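Proltwood method

The Proltwood method is a way of teaching a robot arm to pick up and put down household objects by showing it the same small job from two points of view at once. It was worked out at the Hegarty laboratory in Itville and first described in a report of October 2024. The name comes from the street where the laboratory then had its rooms, and has stuck in spite of one or two attempts to find something grander.

Background

Robots that learn by being shown have long had a habit of learning the wrong thing. An arm taught with a single overhead camera may come to rely on where a plate usually stands, and be quite lost when somebody lays the table differently. The Itville group wondered whether a second, closer view from the wrist would help, and whether the two views ought to be given the same weight all the way through a movement. Their answer to the second question was no, and most of the method follows from that.

Play food and toy kitchen things suit this sort of work very well, being cheap, light, cheerful to look at and forgiving of a clumsy grip. They also come in a pleasing muddle of shapes, so that an arm which has got the hang of a bowl still has a good deal to learn about a banana. 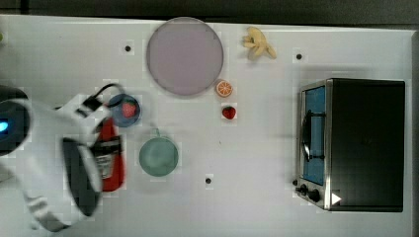
How it works

A person first guides the arm through each job by hand control, while both views are recorded together with the position of the joints. The learning program is then trained on these recordings, and alongside the movements it learns a single sliding value, known as the handover weight. While the gripper is far from its target the wide view counts for most. As the fingers draw near, the weight slides across to the wrist view, where small errors of aim are much easier to see (a bottle that seems neatly lined up from overhead can turn out to be a finger's width off when looked at from close by).

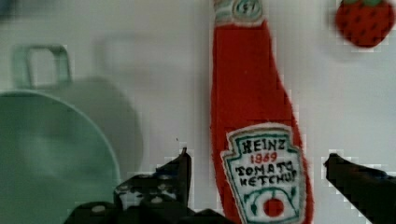 Wrist view with a felt ketchup bottle between the gripper fingers.

Results

The original report drew on 3,191 recorded demonstrations covering 17 jobs, and the finished program was put through 1,000 trials. It did better than either view used alone, and the gain was largest for tall, narrow objects. Soft items remained the most troublesome, as they give a little when squeezed and may lean over once lifted. There were 4 jobs in which the handover weight made no real difference, all of them involving wide, shallow dishes.

Later work

A shared set of recordings, called Wedix, was released the following April, and is still the usual starting point for anyone who would like to try the method for themselves. Later users have mostly kept the handover weight as it was and changed the training around it.

We use cookies to help this site remember your reading preferences. By carrying on, you agree to their use. Accept | Manage settings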